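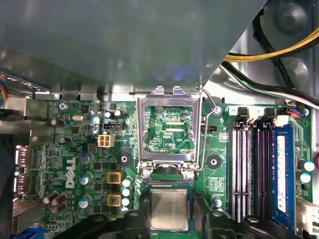
Access to the Processor Socket

The Hesora training laboratory reviewed a Dell desktop as a practice unit for processor replacement. The load plate opens fully and the retention lever stands up in its released position. Large metal housings beside the board do restrict the hand - a drawback for beginners.

Suitability for Instruction

Rafail Balaskas used the unit with groups of three. Board markings are legible, and the heatsink mounting points are easy to find. Recommended for introductory courses.
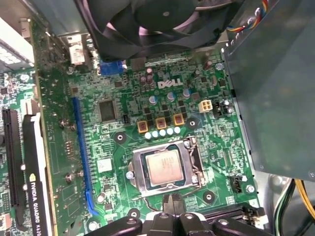
Processor in the socket, load plate open.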